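4. Setting up the Gandard air monitor

Read this section before you plug in the monitor. Setup takes one person with a small screwdriver and a Wi-Fi password.

4.1 Choosing a location

Place the monitor in the room where you spend the most time. It can stand on a shelf or table, or hang on a wall with the supplied plate.

Keep the monitor:
- at least 8 inches from the wall behind it if it stands on a shelf
- away from windows, heaters and air conditioner vents
- out of direct sunlight
- at sitting or standing height, not on the floor

Note: Cooking steam and hair spray raise the readings for a short time. If you put the monitor in a kitchen, use the Kitchen profile (see 4.4).

CAUTION: Do not use the monitor in a bathroom or outdoors. The housing is not sealed against water.

4.2 Connecting power

1. Remove the film from the display and the tape from the rear vents.
2. Plug the supplied cable into the port on the back of the monitor.
3. Plug the adapter into a wall outlet. The display lights up and shows the word WAIT.
4. Leave the monitor alone for 5 minutes while the sensor warms up. Do not cover the vents during this time.

CAUTION: Use only the supplied adapter. Other adapters may fit the port but can damage the sensor.

4.3 Connecting to Wi-Fi

1. Install the Silo app on your phone and create an account.
2. Hold the button on top of the monitor until the light blinks blue.
3. In the app, tap Add Device and choose your home network.
4. Enter the Wi-Fi password, then the setup code. The setup code for this model is 2753.
5. Wait until the light stops blinking. The monitor now appears on the app's home page.

Note: The monitor works on 2.4 GHz networks only. If your router uses one name for both bands, stand close to the router during setup and move the monitor afterward.

4.4 First settings

1. Open the app and tap the name of the monitor.
2. Choose a profile: Bedroom, Living Room, Kitchen or Office.
3. Set the humidity alert. The factory setting is 80 percent - most homes will want a lower one.
4. Set the table or desk where you work as the monitor's location name, so that alerts are easy to tell apart. 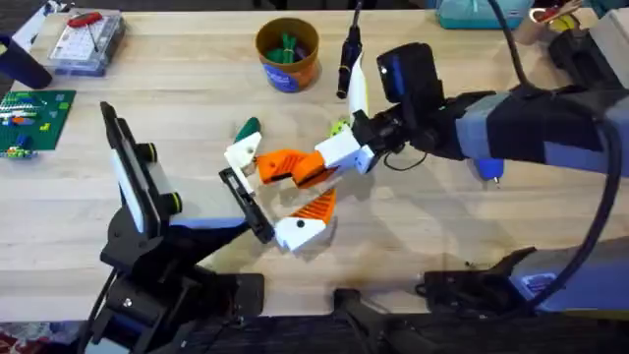
5. Tap Save. The monitor beeps once.

4.5 If the monitor does not connect

- Light stays red: the password was wrong. Repeat 4.3 from step 2.
- Light is off: check the adapter and the outlet.
- App shows Offline: restart the router, wait for it to come back, then unplug the monitor and plug it in again.

To erase all settings, hold the top button until the display goes blank, then release it. Saved readings stay in your Silo account until you delete them there.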